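A Morning at the Nitell Desk Works in Drutville

I have walked past furniture in stores all my life without giving it a thought, so when our neighborhood association put up a sign-up sheet for the spring open house at Nitell, I very nearly let it go by. My sister talked me into it (she was bringing sandwiches, which helped), and I am so glad she did.
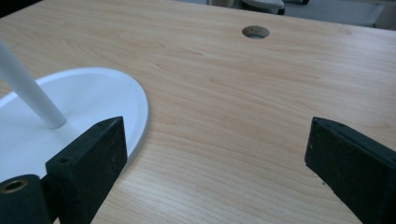

We left a little after seven in the morning and drove out the old river road, which in April is just about the prettiest drive you can take around here, with the redbuds out and all those little farm stands starting to open up again. Drutville itself is small. There is a bakery, a bank, a feed store, and then you cross the tracks and there is the plant, much longer than I expected and painted a sort of pale green that my sister called hospital and I called pistachio.

They gave us coffee and sent us in with groups of 20, everybody in paper hats and safety glasses. Our guide had been there since she was out of high school and had worked nearly every station at one time or another, and she talked to the people on the line the whole way through, asking after babies and bad knees. I liked her enormously.

The first hall is where the big boards come in. They are stacked higher than my head and there is a lovely smell, part sawdust and part warm glue, that stayed in my jacket until the next day. A saw the length of a school bus cuts them down, and on the day we were there the order on the board was for 555 tops going to an office building in Suksawat. I asked how often they have to change the blade and got a much longer answer than I bargained for! It has to do with how hard the board is and also with whoever was on the shift before.

After that comes edging, where a thin strip is pressed along the sides and trimmed, and then drilling, which was my favorite. You hand over a plain rectangle and it comes back with a place for every screw and an opening for the cords. My desk at home has no such opening, and I have been running the lamp cord over the back and catching it with my elbow for years, so I stood there a good while feeling envious.

The noise does wear on you after a bit. Bring your own earplugs if you go, because the foam ones they hand out kept popping out of my ears, and wear closed shoes or they will keep you in the lobby. There is a fair amount of walking, though they were very kind to a gentleman in our group with a cane and found him a ride on a cart, and he looked so pleased that several of us wished we had canes too.

Lunch was at the picnic tables out back. The seconds shop is right beside them, and I would go again for that alone. My sister found a little bookcase in the Hotska line marked down to $123 on account of a scratch on the underside, and we had quite a time getting it into the car with the sandwiches and the cooler. There was also a big corner desk with drawers at $1,123, which I sat at twice and did not buy.

They hold another open house in October. The sign-up sheet goes up at the library in September, and the morning tours fill first.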